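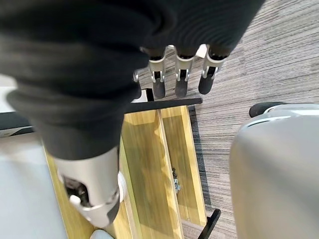

An open shoe rack beats a shoe cabinet. Every time. I will keep saying it until my building stops leaving Tokura catalogs in the lobby with those tall flip-down units on the cover. Slim, white, doors shut. Lovely. And then where are the shoes? On the floor in front of it.

I had one of those for five years. An Estton, three drawers that tipped out toward your shins. You had to stand the slippers on end and push them down a little to get it closed, and anything with a thick sole kept it from closing at all. So we stopped. Everything lived next to the thing that was supposed to hold it.

A shelf asks less of you. You walk in, you bend, you let go. That's the whole job, and at 11 at night with groceries it's the only one I'm willing to do.
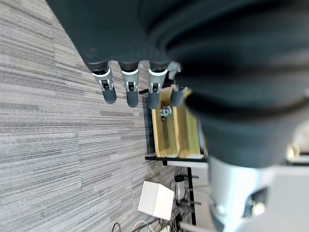 2 min read

Now the other complaint, the one I get from my sister - that open shelves look messy. Sure. Slippers look like slippers. I'd rather look at a crooked pair on a plank than open a door onto a heap. The heap is still there, you just can't smell it yet.

And pale wood forgives a lot. Dust, mostly. I had a black shelf once and it showed every crumb of grit by noon. Wipe a light one when you remeber to.

Where I get strict is how much goes on it. Leave a shelf empty. I mean a whole shelf, bare, all year. People see an empty shelf and think storage, and by October it's got an umbrella, dog leash, a bag of bulbs for planting, and the guests are holding their boots in the hall like they're waiting for a bus. The empty one is for whoever comes over.
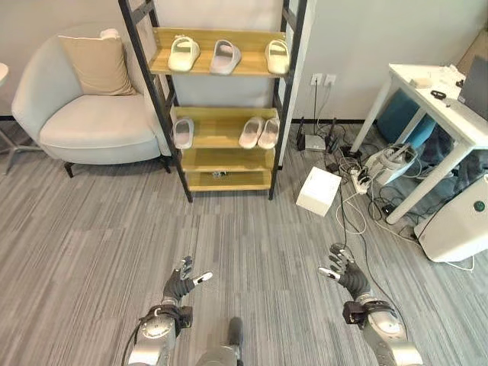
Ruth Cabrera
Columnist, Home and Habits

Also, slides and slippers only, if the rack is in the room where you sit. Running shoes can go by the door or out on the landing. Put the rack where there's carpet underfoot and a chair nearby, somewhere you can sit down and change like a person. Mine used to be in the hall with no seat at all. Two adults hopping on one foot. Dumb.

Price, because someone will ask. I paid around 45 dollars for mine, plain shelves, put together in an evening. The cabinet cost a good deal more and went out to the curb with a drawer hanging off.

One thing I won't budge on is pairs. Both shoes, same shelf, side by side. I don't care which way the toes face. I've been told that I should care. 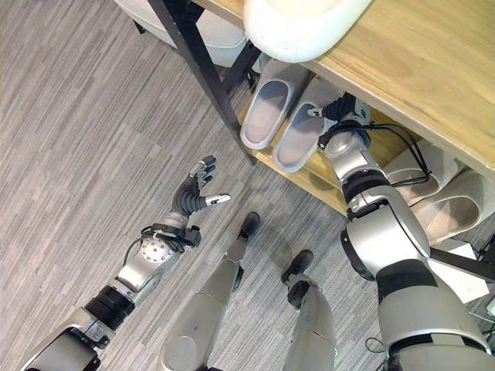
Milagros Quintero wrote to me after my last column to say toes out is the only way, that toes in means turning around to put them on, and that an open rack is fine untill you have a toddler or a puppy, and then good luck. Fair on the puppy. A door does stop a puppy.

But on the toes, no. You can pull a pair off the shelf and drop it on the carpet any way you want. It takes a second. If we start making rules about direction we're back to the Estton, where there was a right way to do it, and so it didn't get done.

Anyway the lobby catalogs are back, I moved them to the recycling, and I'm keeping my planks.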